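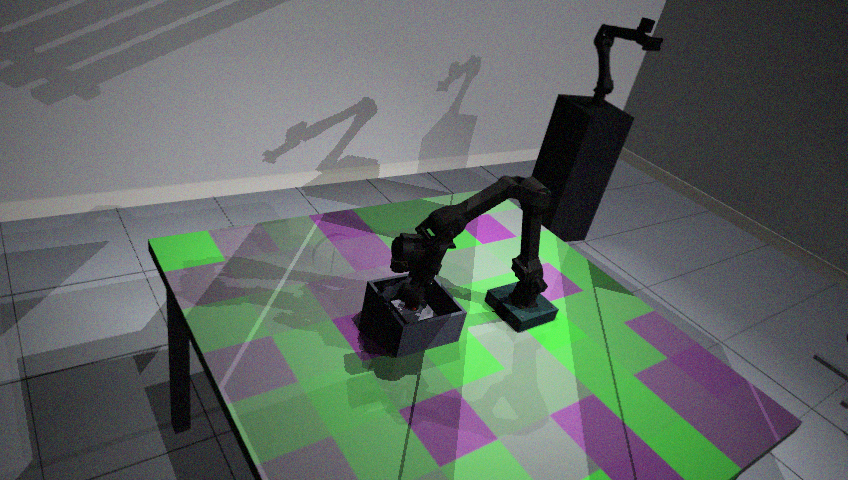 By Rhun Maddocks
Opinion | February | 6 min read

The ugliest table I have ever worked at doesn't exist. It is lime green and magenta, the squares don't line up with anything, and I am crazy about it. Its ugliness taught me more about collecting examples for a robot than two years of tidy rooms did, and I'd like to talk a few more people into tables like it.

Some background. At Mirno we train arms to do small, boring jobs: reach into a box, get hold of the thing, come out again without knocking the walls. The model we train is called Istari (I lost the vote on the name). It learns by imitation. Somebody drives the arm through the task, we record what the cameras got and what the joints did, and that's one example. Then you do it again, and again, and by the afternoon your wrists have opinions.

When I started, we did it all on a real bench in our building in Liltdale. Plain white top, one good overhead light, blinds down. We were proud of how clean it looked. We collected 354 demonstrations in that spot and the trained arm was wonderful, as long as the blinds stayed down. Then the morning sun came in one day at nine and laid a bright stripe across the bench, and the arm went for the stripe. It tried to pick up sunlight! I laughed, and then I went and sat in the stairwell for a while.

What we had taught it, without meaning to, was that anything with a hard edge on a white table is worth grabbing. Nothing in our 354 examples said otherwise. Why would it know?

So now a big share of our examples come out of a simulator, and the simulator is rude. Every episode gets a new tabletop, a new light position, new shadows. The box is a dark gray, thick-walled thing, and half the difficulty of the job is in there, with the gripper down between the walls and most of the object hidden under its own fingers. Around that, we let everything else go haywire. Shadows of the arm thrown big across the wall behind. Slanted bars of shade from something overhead. Bands of light running right across the checks, so that one green square is two greens. A second arm up on its black pedestal in the background, having no part in the grasp at all, because plenty of real workplaces have more than one machine in them and I want Istari to learn whose elbow is whose.

My colleague Iolo Mathias thinks I overdo it. His view, which he has put to me at length over many sandwiches, is that no customer owns a magenta table, and every hour of compute spent on one is an hour stolen from something a customer does own. He'd like careful scans of actual kitchens and stockrooms, with believable wood and believable lamps. It's a serious argument and I don't want to wave it away. Realistic scenes are great for finding out how you'll do. If you're about to ship to a stockroom, please go test in something that looks like a stockroom.

But for learning, I'll take the crazy ones first, and my reason is simple. A model is lazy in the way water is lazy. If the object is always the brightest thing in view, it will learn "brightest thing" and stop there. A believable kitchen is full of shortcuts like that, and they're hard to spot precisely because they look normal to us. We grew up in kitchens. Put the same box on a table where brightness and color mean nothing from one episode to the next, and the only thing left that holds steady is the shape of the job. The walls of the box are where they are. The fingers have to go between them.

We tried this head to head last year. One version of Istari learned from 2434 episodes in neat gray simulated rooms, all in good taste. The other got the same number of episodes with the dial turned up: checks, stripes, glossy patches that show a ghost of the arm, the works. Then both went to the real bench, blinds up, for 154 tries each. The neat one dropped off badly whenever the sun moved. The loud one had its troubles too – it was slow, and it had a weird fondness for approaching from the left – but it kept going into the box and it left the sunlight alone. I did a lap of the parking lot. Iolo bought the sandwiches, and he'd want me to add that one bench in one building is a small test. Fine. It is.

There are limits, and people who love this method (me) tend to mumble through them. Random color is cheap. Random friction, random weight, a cardboard flap that springs back, a slippery wrapper – those are much harder to fake, and no quantity of purple will help you with them. We still collect by hand on the real arm every week and I wouldn't trust a team that had given that up. You learn things in your hands. You learn that you always slow down just above the rim, and that the slowing down is part of the skill, and then you go back and check whether your simulated examples slow down there too. Ours didn't. The scripted motion sailed over the rim at full speed, and it took us 18 days to get a version with the little hesitation put back in.

I'd also say: look at your examples. Really look, with coffee, one after another. Gwilliam, our viewing tool, does nothing except play episodes in random order on the big screen, and it has caught more mistakes than all our charts. Once it showed me a long run of episodes where the shadows moved but the box sat in the same place every single time. Every number on the dashboard was green. My eyes were bored, and the boredom was the clue.

That's my test now, and I recommend it to anyone starting a collection, in a simulator or on a bench or at the kitchen table with a hobby arm. Play twenty of your own examples in a row. If you can guess what the next one looks like, your model can guess it too, and it will happily stop paying attention. Change the light. Move the box. Throw a hideous tablecloth over the bench if that's all you've got – my aunt's has pineapples on it, and it's been in the rotation since the fall.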